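Stonside bedding bank moves to Nenulgate

11/4/24

The Stonside bedding bank will move to the former Dervishi shop in Nenulgate in May, after its present lease runs out. The service gave out 3817 sheets, towels and blankets last year – most of them to families moving into unfurnished homes. 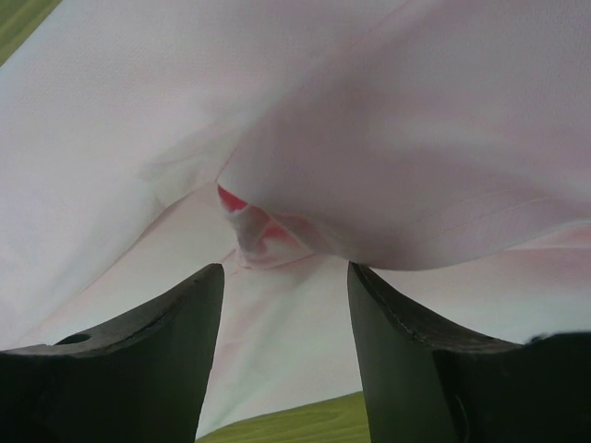
Opening hours will stay the same, but there will be room for 100 more storage crates. Laundry firm Clarum has agreed to wash donations free of charge for the first eight weeks. Pillows and electric blankets still cannot be accepted. The 73 bus stops outside.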